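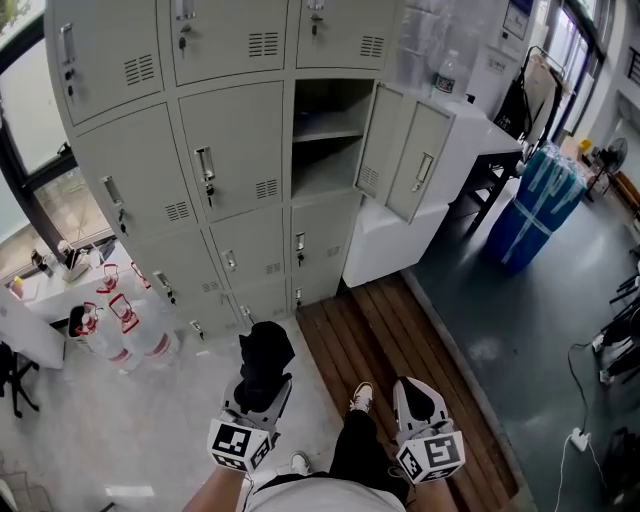

Gray lockers, black cloth, one compartment finally empty. Serness, ground floor.

October 7, 2020

I have moved lockers. I realize this is not the sort of news that people start blogs for, but it has taken up most of my week and I intend to get a post out of it.

Some background for anyone who came here for the bread posts (they'll be back, the starter is sulking). I rent a bench at Serness, which is a shared workshop in what used to be a carpet warehouse. I repair chairs there, mostly by taking them apart and looking at them. With the bench you get a locker, and the locker I was given when I joined was in the bottom row, right down by the floor, with a door about as wide as a cereal box is tall. To put anything in it you had to kneel. To get anything out of it you had to kneel and then take out everything in front of it. I am a grown woman with a bad left knee and I had been praying to a tin of wood glue for two years.

So when Kevin Corrigan gave up his bench last month and moved north, I wrote to the office before he had finished loading his van. I'm not proud of it. His was one of the good compartments, with the double doors and a shelf inside. A shelf! Mine had a floor and a ceiling and that was all.

The office said yes, provided I cleaned out both. Kevin's, they said, had "a few bits left in it."

I would like to describe the few bits. There was a Dulleo folding lamp with no bulb and, on closer inspection, no place to put a bulb. There were 12 paint stirrers, all used, tied together with string as if somebody might want them as a set. There was a bag of plaster that had quietly become a rock in the shape of a bag of plaster. There was a single bicycle pedal. There was a paperback about sailing with the last chapter gone, and I had read enough of it on the floor by then to mind. I messaged Kevin to ask if he wanted any of it and he wrote back "ooh, is the pedal there?" and then nothing further. The pedal is on my windowsill if you're reading this, Kevin.

Then came my own locker, about which I had been feeling superior for an hour or so. That stopped. I own, it seems, four tubes of the same glue, each one bought because the last one was behind the others. I found the Wirurus clamp I accused Saoirse of borrowing in the spring. Saoirse Costello, if you don't know her, has the bench by the window and has never borrowed anything without leaving a note. She was very nice about it in the spring and she was very nice about it again this week, and I would have preferred shouting.

I also found what I took for a dead animal and which was the lining of an old coat I'd been saving for polishing.

A word on cloths, as I seem to have become a person with views on them. Everything dark and crumpled at the back of a locker looks the same until you pull it out, and pulling it out is exactly what you don't want to do. My system, which I recommend, is to drop all of it on the mat first and sort it standing up. Shake each one once. If it crackles, it has dried glue or varnish in it and you aren't going to rescue it. Anything that has been anywhere near linseed oil gets laid out flat on its own, outdoors, until it's dry and stiff, and doesn't go balled up in a bag or back in a locker. Oily rags can heat up all by themselves and start a fire. I knew this and still checked my pile with one eye closed. What's left over is soft and boring and can go through the wash. I got a decent stack out of it, mostly black, on the grounds that I buy black cloths so they won't show the dirt, and then can't tell which ones are dirty.

The actual cleaning was quicker than the feelings. These are plain light gray metal lockers with a block of ventilation slots in every door, and the slots are where it all lives. Sawdust goes in and sets up home. I tried a damp cloth, which turned the sawdust to porridge. I tried the vacuum, which got the loose stuff and sang a note I can still hear. What worked in the end was a dry paintbrush, the cheap kind, dragged up and down the slots before any water came near them. Then a wipe with warm water and a drop of dish soap, then a dry cloth, and the pull handles last. The handles are silver and set into the doors, and there's a little well behind each one that collects something I'm going to call lint.

Do the top of the inside first. I did the shelf, admired it, and then did the ceiling of the compartment onto the shelf.

The locks are small and simple, with the key sitting right there in the front, and the keys at Serness mostly stay in them. I asked about this when I joined and was told that the keys are safest in the doors, as that's where people look for them. I thought it was ridiculous. Then I took mine home, to be secure, and lost it in a coat, and paid the office $25 for another one. It now stays in the door with the rest and my glue has never been touched. I can't say the glue is much of a draw.

The wooden mat got done too, since I'd been shedding on it all afternoon. It's one of those slatted ones, lovely to stand on compared with concrete, and about as easy to sweep as a piano. You can run a broom over the top and feel good about yourself. Or you can tip it up on its edge and see what has gone through to the floor underneath, which I did, and which I then had to deal with. Screws, mainly. A pencil. More of what I called lint earlier. Sweep along the slats, tip, sweep the concrete, put it back before somebody walks through in socks. Yes, somebody did.

And then I stood there with an empty, clean, double-doored locker and did not want to put anything in it.

I mean that. It was the nicest it will ever be. I opened and shut the doors a few times. I considered keeping it for best. Saoirse came by and asked if I was all right, and I said I was thinking about zones, which was a lie when I said it, but she went off looking impressed so I had to come up with some.

So: glue, finishes with their lids properly on, and anything else that could fall over goes on the bottom. On the shelf go the cloths, folded, and a shoebox for the small hardware. The clamps hang on a rail at my bench now, where I can see them and not accuse anyone. I had wanted one of those Coughlan drawer inserts with all the dividers, and I measured for it twice, and it would have fit beautifully if the doors had been somewhere else. The shoebox was free. It used to have shoes in it and now it has hinges, and I've written HINGES on the end of it, which already isn't true because I put some castors in there this morning.

My old locker goes to a new member who starts in November. I left it empty and wiped down, and I've put a folded towel in the bottom for her to kneel on. I thought about a note. Everything I wrote sounded like a threat.

Anyway, the chair I was supposed to be finishing all this time is still in pieces on the bench with a leg in the vise, and its owner has started signing her emails with just her initial. I'll get to it tomorrow. If anyone local wants two tubes of wood glue, unopened, or a rock in the shape of a bag, leave a comment.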